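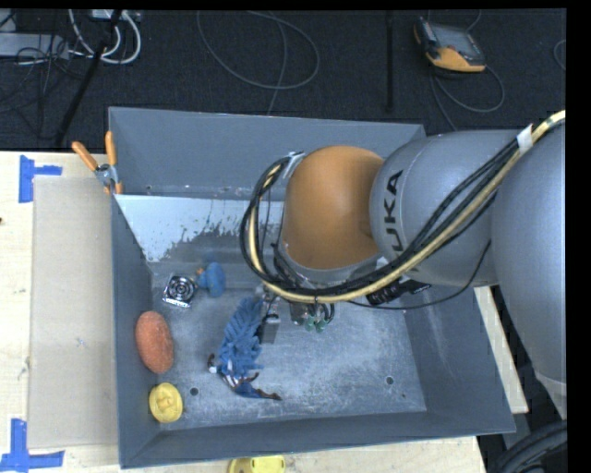
3 min read

We use cookies to remember your preferences. Accept | Manage

I'd been meaning to get over to the Protley open day for years, and this September I finally did, with Kyu-ri Hyun for company and a flask of tea between us. Deok-su Song took our group of 11 round the packing hall, and he was so patient with our questions — mine especially!

What I liked best were the bins. They're big grey metal things with sloping sides, so whatever goes in slides down towards the middle, and you can see from the scratches and pale scuffs on the bottom how hard a life they lead. Deok-su is rather fond of the shabby ones and won't hear of repainting them.

We stayed nearly four hours in the end, then had very good soup at the Landry on the way back to the station.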